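Talolix Catalog Blurbs, release 12

Contents

Publisher blurbs and table-of-contents text for academic books on colonial administration, trade and political thought. Each record pairs one blurb with the subject headings given to it by a cataloger. The set was built to test heading assignment on short text. It is too small to train a model from scratch.

Format

One UTF-8 file per publisher group, tab separated, one record per line. Fields: record_id, title, blurb, toc, headings, period_start, period_end, region. Empty fields are left blank. Headings are joined with a vertical bar. Years before 1500 are stored as the century only.

Selection

Titles were taken from the Kallora and Polishchuk lists. Edited volumes are included when the blurb describes the whole book. Textbooks, reprints without new front matter, and exhibition catalogs were dropped. A blurb had to run to at least 60 words after cleaning. Review quotes were cut from the blurb field and are not kept anywhere in the release.
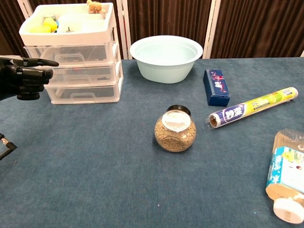
Cleaning was done with the Jitska scripts in the tools folder. They repair broken hyphens, strip price lines and merge hardback and paperback entries under the lower record_id. Spelling was left as published, so "labour" and "labor" both occur, sometimes in the same record.

Headings

Each record has up to 10 headings. Lorna Mercado reviewed the full list in October and replaced several outdated terms for peoples and places. The old terms are in headings_old.txt with their replacements. Region follows the territory under study, and the seat of the imperial government is recorded only if the book treats it directly.

Known problems

Blurbs overstate how new a book is. Do not use them as evidence of its argument.
Coverage after 1900 is thin.
The toc field is missing for most Polishchuk titles.
Two-volume works may appear twice.

Sample

sample.tsv holds 100 records in the same layout, for checking parsers.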